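Kalico's new gripper beats the old one, Drunditz says. Its own test leaves room for doubt

Fri 16 June

Drunditz, the parts sorting company, says it has settled on a new gripper for its small-item line after a side-by-side trial against the one it uses now. The winner, according to a four-page summary sent to customers this week, is the narrow two-finger model from Kalico. The loser is the wider Bromer hand that has been on the line since the company opened.

The summary says the Kalico fingers picked up keys, rings, clips and other small metal pieces "with clear gains in every category." It gives one total, 392 attempts, and does not say how they were split between the two grippers. It also doesn't say how many of them failed.

Waqas Sandhu, who ran the trial, said the split was "close to even" and that the failures were left out to keep the report short. Asked for the full log, he said it would be cleaned up and shared with customers by September.

That is a long wait for a spreadsheet. Drunditz wants customers to sign up for the new gripper before then, at a monthly fee it has not yet put in writing.

There are other loose ends. The Bromer hand was tested on the fingertips it came with, which by Sandhu's account had been in daily use for about 70 weeks. The Kalico fingers came out of the box. The camera was changed too. The Bromer runs used a fixed camera above the bench, while the Kalico runs used a small one at the wrist, looking down past the fingertips. Anyone who has tried to grab a flat key off a shiny tray will know that the view can matter as much as the fingers.

"If you change the hand and the camera on the same day, you've tested a package," said Shabnam Paracha, who buys handling equipment for Kakakhel, a locker rental firm that sends its returned keys to Drunditz. "Maybe it's a good package. I'd still like to know which half I'm paying for."

Paracha said she asked for 2 more rounds, one with the old hand and the wrist camera, and one with the new hand and the fixed camera. She was told there was no bench time.

Sandhu defended the setup. He said the wrist camera would not fit on the Bromer mount without a new bracket, and that customers care about the finished line. "They want their keys sorted," he said. He agreed that fresh fingertips for the old hand would have been fairer and said he would have ordered a set if the trial had run longer.

Tagged keys are the part customers ask about most. The ring slides, the tag lies flat, and the key can point in any direction. The summary gives them a single sentence, saying performance was "strong."
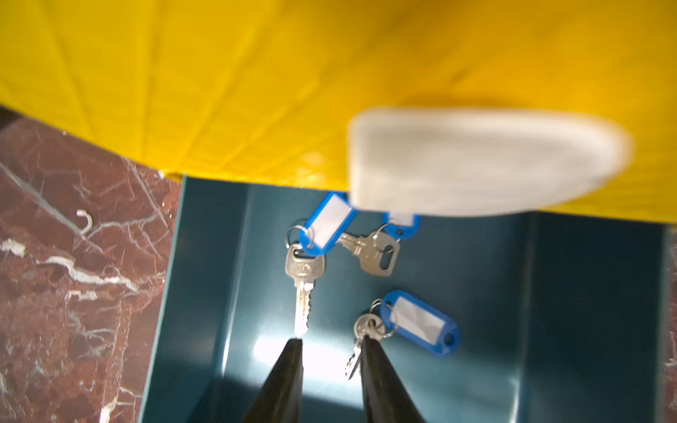

**Does the trial show that the Kalico gripper is better at picking up keys?**

Only that Drunditz prefers the new setup. With the camera changed, the old tips worn and the failures left out, the published numbers can't separate the gripper from everything else.

Drunditz says the switch will go ahead on 2 of its lines this summer. Bromer said it had not been told about the trial and had no comment on the results. Kalico did not reply to a list of questions, including whether it lent the gripper for free.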